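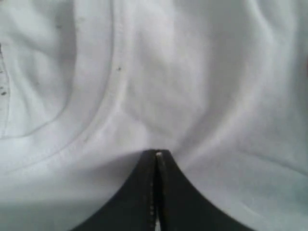
## 6. Tuning the cloth pinch

Now for the fun bit! By this stage Uvora can find a garment and plan a path to it. In this section you'll teach it to close on a single fold of fabric and know that it has one. Set aside an afternoon, and start with a plain T-shirt laid flat. Knitted cotton is forgiving, and a collar gives the planner a good landmark.

You'll need the wrist view open in one window and the Mak console in the other.

### 6.1 Set the contact height

1. Load the profile `tshirt_flat` and press **Hold**.
2. Jog the gripper down in single steps until the fingertip just dents the cloth. A soft grey hollow in the wrist view is what you're after.
3. Read the value next to **Tip height** and type it into `contact_z`.
4. Press **Save**, then raise the arm and repeat from step 2 at two other spots on the shirt.

If the three readings don't agree, go back to section 4 and level the table plane before carrying on.

> **Caution:** Keep hands clear of the shirt while **Hold** is lit. The arm is still powered and will move on the next jog command.

### 6.2 Teach the closed-finger mask

White cloth and dark fingers give the segmenter lots of contrast, so this usually works first time.

1. Close the fingers fully with nothing between them.
2. Choose **Vision > Mask > Capture closed**. The outline should follow both flared sides of the gripper, right up to the tip.
3. Check the seam between the fingers. Pale cloth can show through, and the mask will sometimes split in two along it. Tick **Bridge seam** if so.
4. Set `mask_threshold` to 116. Go up in small steps if shadows in the folds are being picked up as finger.

**Note:** Specks and stitch holes on the fabric are ignored below the `min_blob` size. Leave it at 9 unless you're working with lace or mesh.

### 6.3 Run the pinch

1. Place the target marker on a smooth patch, well away from the collar. The ribbing is thicker and has its own profile (6.5).
2. Press **Pinch once**. The fingers open, lower to `contact_z`, close and stop there. No lift yet!
3. Look at the **Fold score**. Anything more than 231 counts as a hold.
4. If you're happy, press **Lift 20** and watch the creases pull in towards the tip.

Scores that hover just under the line nearly always mean the fingers are closing too early. Raise `close_delay` one notch and try again. Wing-sze Fu's trick, and it's a lovely one, is to turn on **Overlay > Crease lines** while you do this. You get to see the planner's guess at the fold shift live as the cloth moves.

> **Caution:** Don't raise `grip_force` to fix a poor score. Thin jersey will mark, and the force limit trips at 279 and drops the arm back to **Hold**.

### 6.4 Save and share

Export the profile with **File > Export**, and put the fabric type in the name (`tshirt_flat_jersey`, say). Profiles from the Vidstead rig load without changes on version 3 and later; older ones need `mak convert` first.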